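Ikis (test vehicle)

Ikis is an automated driving test vehicle operated by Livon, a developer of low-speed driving software. It is a passenger car fitted with a forward camera behind the windshield, a roof unit, and a computer in the trunk. The vehicle is used mainly on residential streets. Its upkeep follows a maintenance schedule known as Nudetness, written by the engineer Cengiz Karakaya and last revised on November 1, 2022.

Camera setup

The forward camera sits on a bracket made by the workshop Özkan. The bracket is glued to the glass and holds the camera with four screws. After any work on the bracket, the camera is aligned against a target board, then checked on the road. The road check uses a straight street with parked vehicles on both sides.
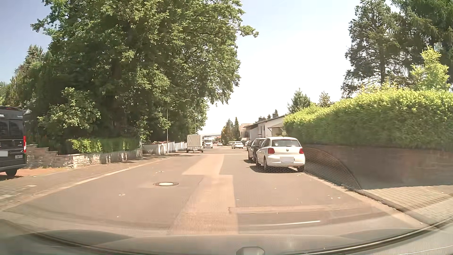 Forward view on a residential street, with repair patches in the asphalt and dashboard reflections on the windshield.

The mounting angle is set so that a strip of the car's own front end stays in view along the bottom. This strip serves as a fixed reference: if it shifts between two drives, the bracket has moved and the alignment is repeated. The permitted shift is 19 pixels.

Calibration files are stored on the trunk computer under the bracket's serial number. A full calibration takes 1,806 image pairs and is repeated every 3,000 miles, or sooner if the windshield is replaced.
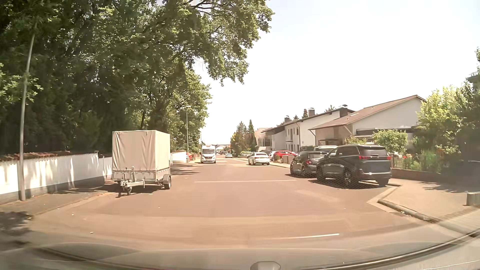
Reflection masking is a separate step in the schedule. Light from the dashboard reaches the inside of the glass and returns to the lens, most strongly under a bright sky. The resulting patterns can lie across other vehicles, as with the fine mesh over the lower sides of the two dark cars parked at right, and the detector may read them as surface texture. The mask file lists the affected areas and lowers their weight. It is redrawn whenever an item on the dashboard is moved or replaced.

Routine care

The glass in front of the lens is cleaned before each drive, inside and out – the inside with a dry cloth only. Bracket screws are checked every 100 operating hours. Cable plugs are inspected in March, when the roof unit is removed for service.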